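Two nights in Ostthorpe without a car – worth it?

Posted by Leonilde Amaral in Trip Planning

My sister and I are going to be on the coast in April and have two nights free before we fly home. We'd like to spend them in Ostthorpe, but neither of us drives. The train only goes as far as Hanton and I can't work out from the timetable whether the bus still runs in the evening. Our train gets into Hanton at 5 on a Friday afternoon. Is it realistic to get to the old harbor that night, and is there enough to do on foot once we're there? We like walking, small museums and sitting in cafes. She sketches, I mostly eat. Budget is not huge but we can pay for a decent room.

3 replies

Ya-wen Shek

Yes, you can do it. The harbor bus leaves from the far side of Hanton station, across the footbridge, and the last one goes at 9. It takes under an hour. Buy the ticket from the machine on the platform before you cross over, as the driver only takes exact change.

For the room, stay in the lanes behind the harbor and not on the main road. The main road hotels look closer on the map but you have a steep hill between you and everything else, and trucks go by early. We stayed at the Cheung guesthouse, which is plain and clean and has a good breakfast. Ask for the back.

Two nights is enough for the town itself. I'd do the sea wall and the chapel the first morning, then the rope museum after lunch. It is small – you'll be through it in an hour. The second day you could take the cliff path to the lighthouse and come back the same way. The path is muddy in spring, so bring real shoes. 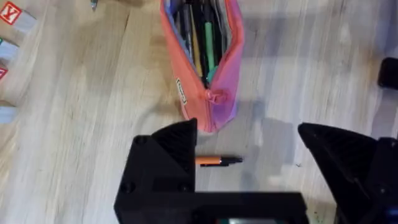
If your sister wants to draw, the steps below the chapel are the best spot. They are out of the wind and you get the whole harbor from there. The cafe at the bottom of the steps doesn't mind if you sit a long time over one coffee. Bring a cushion or a folded jacket, the stone is cold.

One more thing, most of the kitchens close early before the summer season. Eat before you get on the bus or pick something up at Hanton station.

harborwalker

Went years ago. Nice place but it rained. Population is something like nearly 2,000 so don't expect nightlife.

pelham_r

Agree with the above about the lanes. I'd skip the rope museum unless it's raining and take the little ferry over to Rikuton instead. It didn't run every day when I was there, so check at the harbor office when you arrive. There's a fish place by the landing that does a very good soup.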